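Drimgate arm simulator: notes after a month

I've been using the Drimgate simulator since October, on the basic plan, to practice pick-up tasks before I spend money on a real arm. 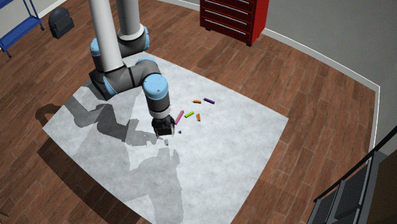

A reader wrote in to ask if the basic plan is enough for one person, or if the run limit gets in the way. The same reader had tried Trendside and given up on it when a long job stopped halfway through.

For me the limit has been fine. The basic plan gives you 3000 runs a month, and I used well under half of them. Most of my work has been with small colored sticks on a gray mat, trying to get the gripper lined up before it closes. Sticks lying near each other are the hard part. In my last batch of 57 tries at picking out a single stick, 46 ended with the right one lifted and held. The misses were mostly the gripper pushing a neighbor out of place.

Setup took an evening. The installer is plain and the sample room loads with the arm already in it, tool cabinet and all. Changing the floor or the mat is easy. Changing the light is not - the setting is buried three menus down, and it goes back to the default each time you restart.

Shadows are handled well. The arm throws a big one over the mat and my vision script had trouble with it at first, so I'm glad it's there.

Support is handled by Bodnár. I wrote to them twice. The first answer came in 15 minutes, the second the next morning, and both fixed the problem.

I'm keeping the plan through the winter. Next I want to load the Dundomow gripper model and run the same batch with it.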